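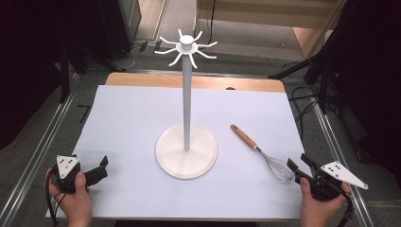 Kitchen Lending at Grendach: What Changes This Summer

The kitchen lending shelf at Grendach has been open for a full year. In that time it made 1,051 loans, more than the garden shelf and the sewing shelf put together. Stand mixers, stockpots and canning kettles went out most. The small stuff moved too, especially in the weeks before the holidays, when people wanted extra whisks, pie weights and rolling pins and didn't want to buy them for one afternoon.

Starting 28th May, a few of the rules are different. Most members will only notice the first one.

Longer loans

Kitchen items used to be due back in a week. That worked for a cake pan and didn't work for a dehydrator, which a lot of people want for a whole garden's worth of tomatoes. The standard loan is now two weeks, with one renewal if there is no one waiting. You can renew at the desk, by phone or by replying to the reminder email.

The large canning kettles stay at one week from July until the end of September. Last year the waiting list for them got long enough that a few members were still on it when the first frost came.

Late fees are gone for anything under $20 in value. If you lose it, tell us and we'll work out a replacement. A similar item in good shape from your own cupboard is fine.

Washing and returning

Please return things clean and fully dry. Wood handles and wooden spoons should be washed by hand and wiped down, never soaked and never put through the dishwasher. Cast iron should come back with a thin coat of oil. If you aren't sure how to care for a pan, ask when you borrow it and we'll print the care sheet.

Small parts go back in the bag they came in. The bag has a tag listing what should be inside. Food processor blades are the part most often left behind in someone's dish rack, and a processor can't go out again until the blade turns up. Check the rack before you drive over.

If something broke while you had it, leave a note on the tag saying what happened. Cords, switches and loose handles can usually be fixed on repair night, and it helps to know whether a mixer stopped all at once or had been getting slower.

What we can take as donations

We're glad to have good whisks, mixing bowls, sheet pans, loaf pans, Dutch ovens, pressure canners with a working gauge, and anything for making pasta. Hand tools with plain metal or wood parts last longest and are easy to check over.

Please don't bring nonstick pans with scratched coatings, glass with chips, knives, or electric appliances with a taped cord. We have enough bread machines to last a long while. Mugs and drinking glasses belong on the swap table, where you can take them home for keeps.

Drop donations at the side door during open hours. If the item is heavy, call ahead and we'll send somebody out with the cart. 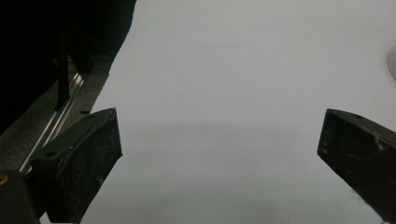 The Vellomis Grant

The shelf has received $4,000 from the Vellomis fund. Nearly $3,000 of that will go to two new pressure canners, a grain mill and steel shelving for the back wall. The rest covers replacement gaskets, jars for the classes and a second drying rack. The grain mill should be ready to lend by the end of June. It is noisy, and it comes with a pair of ear muffs.

We had hoped to buy an ice cream maker with a built-in compressor as well. The price went up after we applied, so it will wait for next year. The two older ones, where you freeze the bowl overnight, are still available.

Classes

Colm Egan is teaching jam again, on the first and third Saturday mornings of July. He goes through strawberry the first time and stone fruit the second, and you can sign up for either one alone. There are 4 burners, so each class is kept small. Bring an apron and a box to carry your jars home.

A bread class is planned for September, when the kitchen is cooler. If you'd like to be told when sign-up opens, leave your name at the desk.

Summer hours

Tuesday and Thursday, 3 to 7 p.m.
Saturday, 9 a.m. to 1 p.m.
Closed the week of July 4 – anything due that week is due the week after.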